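Famau Lending Store Reopens With Sorted Household Bins

25 Aug 2021

The household lending store at Famau has reopened to residents after a refit of its sorting room, with small articles now held in open metal bins in place of the mixed shelving used since the store was founded. The work was carried out by Jesalow, the local reuse partnership, and began in May.

The store lends and rehomes minor household articles, among them scoops, rolls of tape, toy blocks and other items that are easily mislaid. Under the former arrangement, articles were often kept at the back of deep shelves and could not be found when a resident asked for them. The new bins stand on tables at working height – a change requested by users of the Imrie branch, where the same layout was tried first.

Each bin is to hold a small number of loose articles, so that every one can be seen and lifted out without emptying the rest.

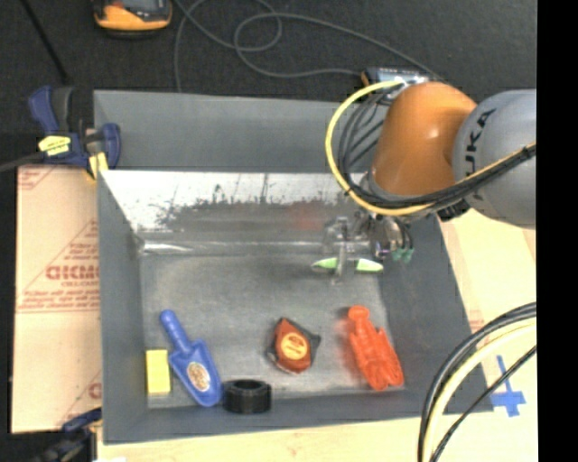
Residents who used the old shelves had asked for smaller loads as well as better access, and one regular borrower from Imrie said that she had given up looking for a garden scoop on 2 occasions and bought a new one each time. She added that she would like the store to open in the evening.

Jesalow stated that evening opening was under review. For the present, the store will keep its existing hours, and loans will remain free of charge for 13 days. Articles may be renewed once at the desk.

A total of 26 bins have been provided, with 3 set aside for returned articles awaiting checks. Donations of clean, undamaged items may be left at the Citar Road entrance during opening hours. Electrical goods and glass cannot be accepted.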